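Deposit for rented flat in Isstead, landlord does not answer
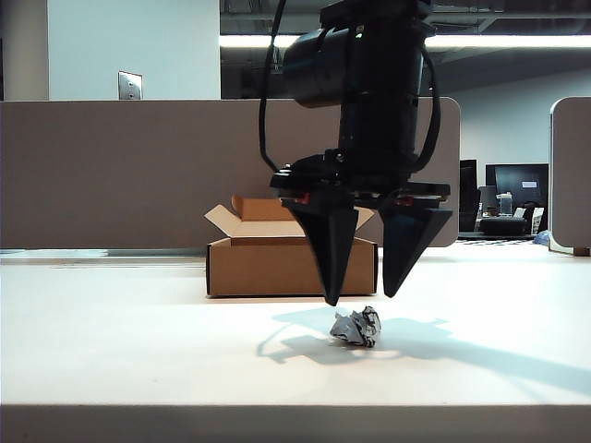 I moved out from my flat in March and the landlord still keeps my deposit, 1,076 in total. I sent two emails and one letter. He answered only the first email, and wrote that 220 will be taken for cleaning. I cleaned everything before I gave back the keys. Is he allowed to do this without showing me any bill? My English is not perfect, so I am afraid to write something wrong.

Amna Paracha

Ask him for the cleaning bill in writing and give him a clear date to answer. Keep a copy of your letter. Do you have the check-in list with both signatures? For me this was the most important paper. When I left my place in Ernitberg, the agency wanted 103 for a stain which was already on the list, and after I sent them the page they paid all back. It took almost 90 days, so please be patient.

Bríd Hayes

same problem here, still waiting. The tenant office is open on Thursday until the evening, maybe you can go there.

Clakier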